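# Dressing the hose and cable on the wrist (bin picking build, part 3)

Quick one, written Monday night between other jobs. Arm is bolted down, bins are clamped, now the hose and cable need to run to the gripper without snagging.
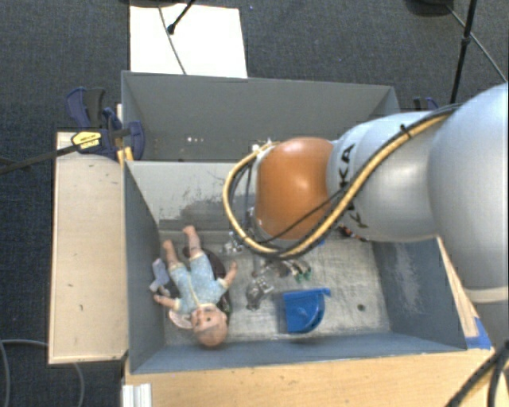
Before you start — arm in manual, speed override right down, air off at the wall. Pendant in YOUR hand, not on the bench.

## What you need

- hose, longer than you think
- cable ties, small black ones are fine
- side cutters
- blue tape for marking
- bar clamps if the bins aren't fixed yet

## Steps

1. **Clamp the bins first.** Put one across the spot where the two bins meet. If they creep even a little, every pick point you teach after is junk. Ask me how I know. Halina bumped ours in April and we lost a whole evening.

2. **Jog the wrist to its worst pose.** Far corner of the bin, wrist turned as far as you'll ever need. Do all the measuring here, not at home position. Home always looks great.

3. **Lay the hose along the forearm.** Leave a loop at the wrist. Too small and it pulls on the fitting, too big and it drags in the bin. Ours sticks out a fair bit and I'm ok with that.

4. **Bundle the cable next to the hose.** One tie near the top of the forearm to start. Snug, not crushing — you should be able to slide the hose with some effort.

5. **Jog again, all axes, slow.** Watch the loop, not the gripper. Anything rubs, stop, cut the tie, move it. Don't try to drag the tie along, it just chews up the hose.

6. **Tape a mark on the hose** where it leaves the last tie. Run 100 cycles with no air. If teh mark moved, it's slipping. Add a second tie and go again.

7. **Air on, leak check.** Soapy water on the fittings. Wipe it up after.

8. **Mixed junk test.** Toys are good for this, odd shapes and cheap. A doll is a nasty one because of the arms and legs. Soft stuff, hard stuff, whatever is in the box by the door.

## Stuff that went wrong

Ihor ran his first hose tight and it popped off after 8 picks. Loud.

Wood around the bin: leave room for the gripper to come in at an angle. We cut ours too high, had to trim it.

Trim tie ends flush if you can be bothered. I usualy can't, but they do scratch your hands.

Part 4 is teaching the pick points, Oliwia is writing that one. Questions go in the Ladel channel.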